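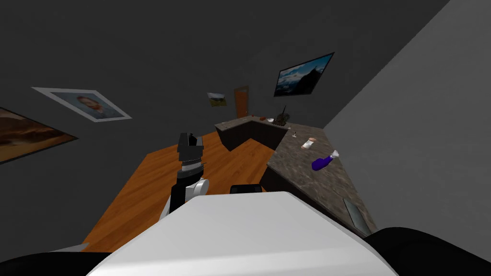

A simulated kitchen, seen from the robot. The purple bottle is on its side on the counter.

The Counter Is Still Your Job
By the Skurno home desk
July

Every few months somebody asks me whether it is time to buy a robot for the kitchen. My answer is still no, and it will probably be no next year.

Take a bottle lying on a countertop. Standing it up takes me 2 seconds. A machine has to find it, work out which end is the cap, reach past the small things near it and close its fingers before the bottle rolls. Then it has to let go without knocking it down again.

Simulated rooms are a good place to practice that. Nothing breaks, and a failed try costs only computer time. But a rendered bottle has no syrup down the side. I would like companies such as Drerine and Belay to tell us how their arms do in a house where people cook.

Shop floors are further along. The parts come in one size and the bins stay put. At home the bowl moves every day — and so does the fruit.

I would pay for a machine that cleared a counter in 40 minutes while I was out, even a slow and ugly one. I won't pay for one that needs me standing beside it. Until then I'll keep wiping up after dinner myself.

221 shares
40 comments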